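Open day at the Stultitz youth academy
14 Nov 2025

We had been meaning to get out to Stultitz for years, and when the club announced an open day at its new academy building, my son had his boots packed before I'd finished reading the email to him. It's an easy drive from Koltden, apart from the last stretch past the Mirness turnoff, where we sat behind a tractor and two team buses for what felt like a whole half.

They let visitors in by the north gate and gave us all a paper wristband (mine was number 373, and I'm still wearing it as I type this). The tour started in the boot room, went through the gym and the physio rooms, and then out to the under-15 pitch, where the boys were playing a small-sided game against Hung. Lovely, quick football – one-touch passing in a tight space, and plenty of shouting from the keeper.
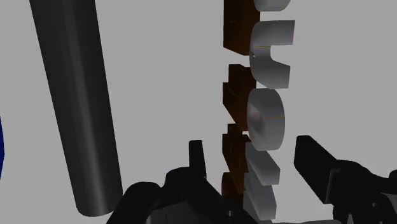
After the game the coaches took questions in the canteen. I asked how many kids are in the program right now, and the answer was 41, spread over four age groups, which was fewer than I'd imagined. Most of them come in by minibus after school and do their homework upstairs before training. The soup was very good, by the way, and they let us have seconds!

We finished up in the main stadium, which holds 3024 and feels bigger when you come up the tunnel. My son ran straight to the touchline and had to be called back off the grass – twice. They're planning another open day in December, with the indoor hall included this time, and sign-up is at the club office.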